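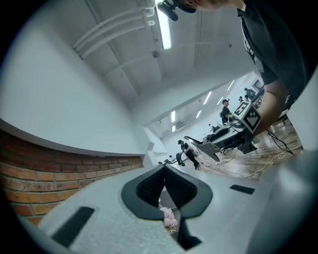
Lenda Artificial Flower Stems, Pink

Item group: Interior decoration, flowers and greenery
Supplier: Leraneo
Order number: 1152

The Lenda range consists of artificial flowers for permanent display in offices, waiting rooms, workshops and teaching spaces. The pink stem is the smallest in the range and is intended for table arrangements and narrow vases. It may be ordered alone or together with the white and yellow stems of the same series.

Description

Each stem carries a cluster of small blossoms on a pale green stalk. The petals are polyester fabric and the stalk is coated wire, which can be bent by hand and will hold its position. Stems may be shortened with ordinary wire cutters. Scissors should not be used, as the wire will damage the blades.

The color is a medium pink. Slight differences between production lots are possible - customers furnishing several rooms are advised to place a single order and to state this in the comments field.

Specifications

Length of stem: 33 cm
Petals: polyester
Stalk: steel wire, plastic coating
Use: indoors only
Packing unit: 12 stems, in paper sleeve
Carton: 455 stems is the maximum per shipment; larger quantities are sent in separate cartons

Arrangement

For a vase with an opening of 4 cm, three to five stems are sufficient. Bend the lower end of each stalk into a small hook before inserting it, so that the stems stay in place when the vase is moved. Dry foam may be used in shallow bowls. The Prurport ceramic bowl and the Đinh glass vase are both suitable and are listed under Accessories.

Rooms with high ceilings and strong overhead lighting generally call for fuller arrangements. In such rooms a group of two or three vases is recommended.

Care

Remove dust with a soft brush or with cool air from a hair dryer. Marks may be treated with a damp cloth and a little mild soap. Do not place the stems in water, and keep them away from radiators and open flame. Direct sunlight will fade the petals over time.

Ordering

Orders under 2000 stems are filled from stock. Larger orders require written confirmation and are delivered from September onward. Unopened sleeves may be returned; opened sleeves are excluded from return.

Questions regarding quantities and lot matching should be addressed to Mathias Grabner, Interior Supplies. Please quote the order number in all correspondence.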